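Zippered Fabric Bags: Cleaning, Drying and Zipper Care

Last revised September 19, 2022

Small boxy fabric bags, the kind used for lunches or toiletries, fail at the zipper and the lower corners long before the body fabric wears out. The notes below cover routine maintenance of both. They apply to soft-walled bags with a coil or molded zipper along the top. Rigid cases and leather are covered on the Lerkemitz page.

Emptying

Open the zipper to its full travel. Turn the bag upside down over a sink and tap the base. Run a dry brush along the inside seams, starting at the corners. Crumbs and powder collect where the base panel is sewn to the walls and will turn to paste if washed in place.

Washing

Use lukewarm water and a teaspoon of dish soap per quart. Machine washing is acceptable only where the care label permits it. Foil and foam linings crack in a spin cycle, and the cracks hold moisture. For the outside, work in one direction with a damp Cellwood cloth. Glossy or printed panels get the cloth alone, no brush and no abrasive powder. Dark fabric next to a pale panel should be tested for color transfer first: press a wet white rag on an inside seam for one minute and check it.

Braided and woven straps hold more dirt than the body. Wet the strap, squeeze it along its length, and repeat until the water runs clear. Do not wring.

Zipper

The weak point is the bend where the zipper turns down a corner. Stand the bag on a flat, hard surface, hold the fabric close to the zipper with one hand, and move the pull with the other. Pull along the line of the teeth. Upward force on the slider spreads it, and a spread slider leaves open teeth behind it.
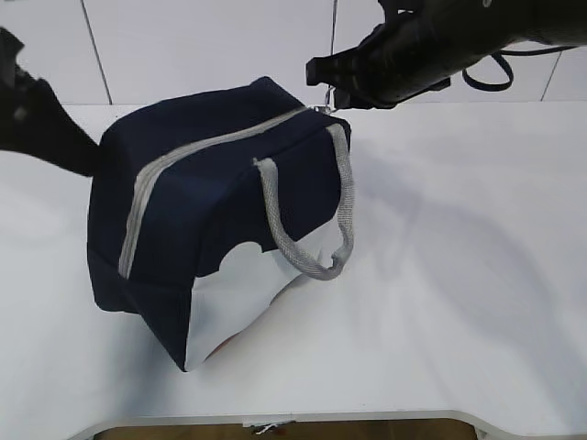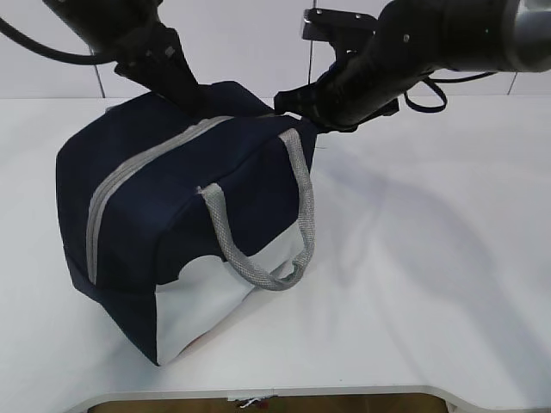 Navy body, light gray zipper trim, gray woven handle.

If the slider binds, check for fabric caught in it before applying anything. Back the slider off a little and ease the cloth out sideways. Lubricate afterward, with paraffin or a zipper wax stick, on the outer face of the teeth only. Graphite marks light trim permanently.

A comment left in June under the older version of this page disagreed on the wax. Quezada wrote that paraffin had picked up flour and grit in a kitchen bag within a week, and that a drop of dish soap on a cotton swab, worked in and wiped off, did the same job with less residue. The point is fair for bags that carry food. Soap wears off sooner and has to be reapplied after each wash. Wax remains the better choice for toiletry bags.

Drying

Stuff the bag lightly with a dry towel so the walls stand, leave the zipper open, and set it on its side. Change the towel once. Keep it off radiators. Allow a full day for padded walls, longer in a humid room. Close the zipper only when the seams feel dry to the fingertip.

Storage

Store empty, zipper half open, handle laid flat. Nothing heavy on top.

Related: Flakuvia stain table, item 109 (printed panels).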